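Holloway Works on Paper Store: Condition and Security Check
Inspected by Shih-chieh Wei, Clondness Fine Art Storage, September

1. Relative humidity, bay 2. Within limits. Logger battery low; replace.
2. Flat files. Drawer 33 does not lock. Oltness prints moved to drawer 34 pending repair.
3. Inventory. 2,565 sheets listed, 338 spot-checked. Two labels illegible.
4. Fire suppression. Tag current. No comment.

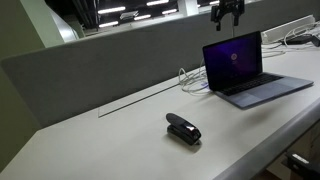
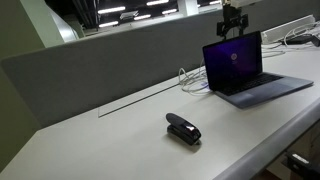
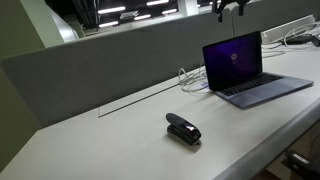
5. Paper handling. Condition reports for the Iltport consignment were found fastened to the interleaving tissue. Remove all metal fasteners before sheets enter the store. Reports are to be completed at a desk like these, with the laptop open and a clear surface, and filed separately from the work. Recheck in one month.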